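Ikamville workshop publishes 353 block-pushing examples and asks buyers to be patient

HONDTHORPE, February. Dafis, the small automation firm based in the Ikamville units, has released the first batch of examples it is using to teach a robot arm to follow plain spoken requests. The batch holds 353 recordings. The firm would like it known that this is a small number.

"We get asked when it'll be packing orders," said Nest Kneath, who runs the project, called Zodis. "I don't know. I've sat through enough demonstrations to distrust anyone who gives a date."

Each recording pairs a short run of arm movements with a sentence typed in afterwards by someone who watched it. A person steers the arm throughout. The learning system only sees the results later, and in the firm's own trials it has so far copied its teachers' bad habits as readily as their good ones.

Rhun Ruddock and Beca Bevan did most of the steering, in sittings of no more than 2 hours. Bevan doubts the sentences more than the steering. "Two people watch the same push and write different things. One says 'next to', the other says 'touching'. I'm not convinced the machine can sort that out if we can't."

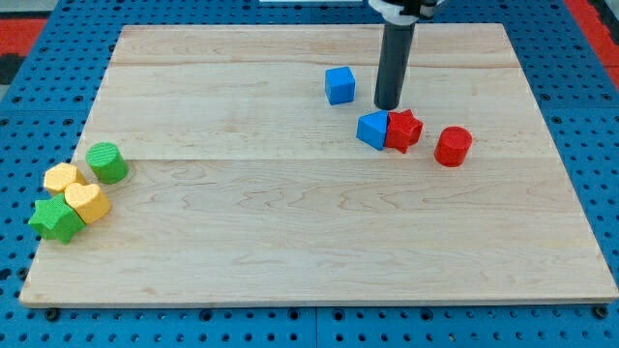 Sentences that name a shape as well as a colour have caused the most rewriting. With two yellow blocks on the board, a hexagon and a heart, "move the yellow one" is no use to anybody, and 9 recordings were thrown out over wording of that sort.

Siwan Parri, who checks the batch before release, has asked for a further 7 weeks of collecting before any claim is made about results. Dafis has agreed. No sales are planned on the strength of this release.

Requests for the recordings should go to Catrin Phillips at the Ikamville office, mornings only.

ENDS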